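Notebook 3, January 22, 2018

Glue tests for the Brosthorpe chairs, continued from the last page. Olga wants one glue for all the seat joints before the batch starts, so I am writing this out in more detail than usual.

Sample blocks are beech, cut from the same board Duarte planed last week. Mortises were cleaned with the narrow chisel and vacuumed. Glues under test:

- hide glue, Drollora pearls, soaked overnight
- liquid hide glue from the opened bottle, date on the cap has rubbed off
- PVA, the workshop tub

Hide glue pot held at 60 C by the thermometer, which reads a little high against Leonor's. I have not corrected for it. First batch was too thick and I thinned it with warm water until it ran off the brush in a thread. Open time was short. The shop was cold this morning and the second joint had started to gel before I got the tenon home, so I warmed the rest of the blocks on the radiator first and had no more trouble.

PVA joints went together easily. Squeeze-out wiped with a damp rag on the front faces, left alone on the back faces so we can compare how the stain takes. Sumeya says the rag always leaves a pale halo on beech. We will see.

Clamped all of them with the small bar clamps. Clamp 43 has a bent foot and marks the wood. I put tape on it and hung it on the repair nail.

Results so far, from the joints made in September and stored on the shelf over the door:

- PVA: wood failed before the glue line on every block
- hot hide glue: same, except 2 blocks that came apart clean. Both were starved, dry patches in the cheek
- liquid hide glue: mixed. I would not use it for the seats

Zulmira pointed out that the old chairs were all put together with hot glue and that anyone who repairs ours later will want to get the joints open again. Fair point. PVA has to be scraped back to bare wood. My vote is hot hide glue, with warmed parts and two people on each seat frame.

To do: break today's blocks after a week, order pearls from El Sherbiny (ask if the 333 g bags are still sold), new brush for the pot, stain the wiped and unwiped faces.

Leonor has the offcuts if anyone needs more beech. 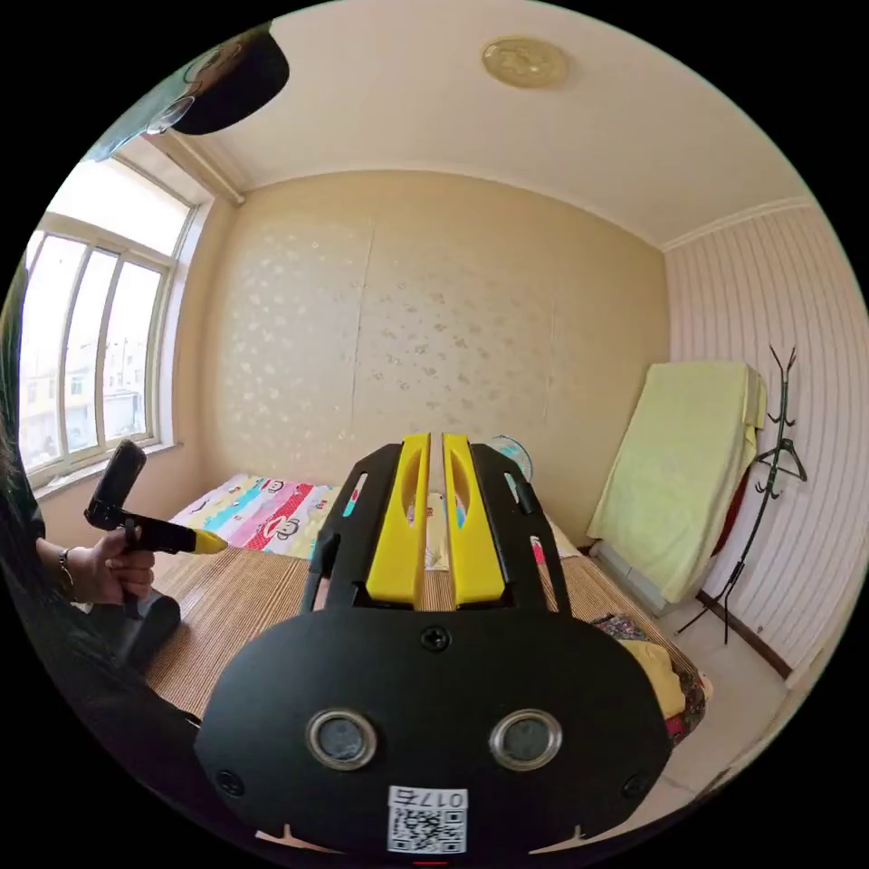

Vol. 3, p. 43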